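Platham Hand Kit: Questions We Keep Getting

Last updated Aug 7, 2022

What do I get in the box?
One hand-held gripper, one charger, one wrist strap, a spare pair of fingertips and a printed manual. The manual was written by Mateja Golob, who also designed the trigger, so the chapter on the trigger is very long.

Do I need a robot to use it?
No. You hold the gripper and do the job yourself: fold the shirt, stack the cups, hang up the coat. The kit records how you did it, and you train your robot on that later. If you don't own a robot yet, the recordings will keep. They're more patient than your funding agency.

How heavy is it?
700 grams with the battery in. That sounds like nothing, and for the first few minutes it is. Take breaks. Poppy Dobson on our support desk once skipped hers for a whole afternoon and opened doors with her elbow until the next morning.

Does it need a special room?
Any indoor space with steady light will do. We do most of our own recording at the Grutivville workshop, with several people in the room at once and daylight mixing with the ceiling lights. If your lab is tidier than ours, so much the better for you.
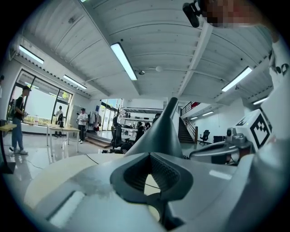
Very dark rooms are another matter. Tracking gets vague, and you'll find out when you play back a session and the gripper appears to have spent it inside a wall. Turn on a lamp.

Can I take the markers off? They're ugly.
They are. Leave them on. If one gets scratched, write to us and we'll mail you a new one. Please don't draw your own. We've had 2 customers try it, and both were very proud of the result.

How long does the battery last?
82 minutes of steady recording. The older Hevonia battery fits the slot but gives you less, and the gauge lies about it.

What does it cost?
The kit is sold by quote, depending on how many you want. Renting is 300 dollars a week, shipping included one way. The other way is on you.

What if I drop it?
The housing can take a knock. The camera mount is fussier, so run the calibration again before you record anything you care about. Scuffs aren't covered by the warranty, and neither is anything described in your email as "a small experiment."

Who do I write to?
Matilde Matos handles orders and rentals. Everything else goes to Poppy, who would like you to include the serial number.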